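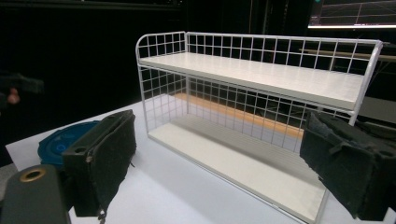 Fig. 1. Hand-held gripper at the two-tier wire shelf, jaws open.

Handling Practice, Unit 4: House rules for demonstration work
Notes to go with the Wednesday session. Course tutor: Dario Bellini

These notes cover the rules for recording tasks with the hand-held gripper. They sit on top of the general workshop rules, which you signed for in Unit 1. Where the two differ, follow the stricter one and tell the tutor.

4.1 Before you start

Read the task card all the way through. It gives the start position, the end position and the objects allowed on the table. If an object is not on the card, ask before using it.

Check the gripper by hand. Open and close the jaws fully, twice. They should move freely and meet squarely. Look at the padding on both fingers. Worn edges are common on foam-covered jaws and do not stop work by themselves, but write them in the log. A flap that can fold between the jaws and the object is a fault. Stop and have the pad changed.

Wire shelving needs extra care. A rod is thin and a loose bit of padding can catch on it, so approach an open front straight on and keep the fingers clear of the side grid. Do not hook a finger through the squares to move the unit. Put the gripper down and use both hands.

4.2 Setting the table

Stand the shelf so that both boards can be reached without leaning over it. It may be turned at an angle to you. Keep the angle the same for the whole set and note it on the card.

Leave 40 cm of clear table in front of the shelf. Small items such as lids go where the task card puts them – not wherever there is room.

4.3 During a recording

One person holds the gripper. Anyone else keeps their hands off the table until the operator says "clear".

Move at a steady pace. Do not speed up on the return.

If you drop or knock something, finish the movement safely, open the jaws and end the recording. Mark it as a fault. Do not tidy up and carry on in the same take. A take marked as a fault is still kept, and it will not count against you.

A set is 12 takes. Rest after each set. Nearly all the wrist complaints we had in May came from people who ran two sets together.

4.4 The log

Fill it in at the bench, in pen. Each line needs the task number, the take number, your initials and a note of anything unusual. "OK" is enough when nothing happened. Cross out mistakes with a single line so they can still be read.

The Casado group and the Havgate group share one log. Start a new page when you change over.

4.5 Differences between sites

Drulberg uses the rules as written here. Zindwood allows a second person to reset objects between takes, provided the operator has put the gripper down first. If you are moving between sites, go by the sheet on the wall of the room you are in.

For next time

Read section 5 (storage and cleaning) and bring one page from your own log. We will swap pages and check them against 4.4. Page limit for the written task is 18 lines, handwritten or typed.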